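Acrylic tube racks going cloudy

rfeng
Third Kasine rack this year has hazed around the holes. We wipe with 70% ethanol after each run. Is it the alcohol?

bench_24
Yes. Ethanol crazes acrylic. Use mild soap and water, air dry.

Weidong Gu
Disagree. Ours got 4 years of ethanol and stayed clear. I'd blame the dishwasher — 55 C is plenty if the part has machining stress.

rfeng
No dishwasher here. Checked the current one over black cloth, where haze is easier to spot.
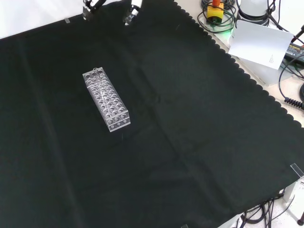 I'll switch to soap for a month and leave the spare on ethanol.

bench_24
Anneal the spare first or you're testing two things.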